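Part-time bench assistant wanted, clock and small mechanism repair

Brenetti is a small repair shop. Mostly mantel clocks, kitchen timers, music boxes, the odd sewing machine if we like the owner. Work has piled up since January and we need one more pair of hands, 20 hours a week to start.

What you'd be doing: taking in items at the counter, writing up tickets, stripping and cleaning movements, sorting parts, putting things back together under supervision. Some phone calls. Some sweeping. Glykeria Petridis runs the bench and will train you, so no formal clock background needed. Patience needed, lots of it.

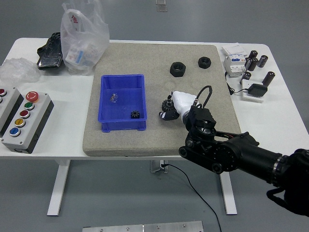

Small parts are most of the job. You'll be handling gears, screws, springs and nuts all day and every one of them has to go back where it came from. We like people to work the way you see here, felt-type board on a white table, pieces kept in an open blue bin so a little black gear doesn't end up on the floor. One ticket at a time on the board, finish it or bag it before you start the next. If you've got a better system tell us at the interview, we do listen.

Good to have: steady hands, decent close-up eyesight (glasses fine), legible handwriting. Any experience with bikes, cameras, models, jewelry, instruments, whatever, put it down. Hobby stuff counts. You must be ok with customers who are upset about grandma's clock.

Not needed: a degree, own tools, a car.

Hours are flexible but we want you in by 11 in the morning, thats when the counter gets busy. Pay is hourly, goes up after your first 2 months if we're both happy. Paid training from day one. Parts and repairs at cost for staff.

To apply: short letter plus a resume, drop it at the counter or mail it to the shop, attention Urmas Butkienne. One page is plenty. Tell us about something you took apart and whether it went back together. We'll ask a few people in for a paid trial afternoon at the bench. Trial runs roughly three hours, bring lunch.

Ad stays up until the spot is filled. No agencies please.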